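Re: [ravolton-sewing] blanket fabric – which supplier?

On 18/02/2022 the Midau group wrote:
> Hi all, we've got to pick a fleece for the June blanket drive and we're
> stuck between Akon and Cheon. Akon is cheaper but you have to take a
> 33 metre roll. Has anyone washed either of them more than once?
> Also do we still hem, or leave raw edges?

Quick one, on my lunch.

Used both last year. Akon pilled badly after a few washes, fine for pet blankets, wouldn't give it to the hospice. Cheon held up much better but the width varies – measure every peice before cutting. One of ours was 5 cm short all the way down and we only noticed at the pinning stage.

Shrinkage: Cheon up to 15 mm on a lap blanket at 40 degrees. Akon hardly any. Wash first whichever you get. No softener.
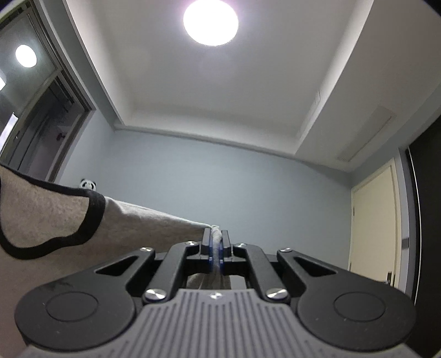
Grey-beige cloth, slightly fuzzy, bunched in a narrow fold.

Hems – yes please, at least for anything going to the hospice. They asked for them last time. Single turn, long zigzag, walking foot if you've got one. Raw edges ok for the animal shelter. Don't bother with satin binding, takes forever and it frays at the corners anyway.

If you do order Cheon, quote account 1566 and they should knock the postage off. Worked for Ravolton in the autumn, don't know if its still going.

Will look out the old cutting layout tonight and send it round. Think it was for the wider width though, so check before you use it.

Must dash

Ravolton group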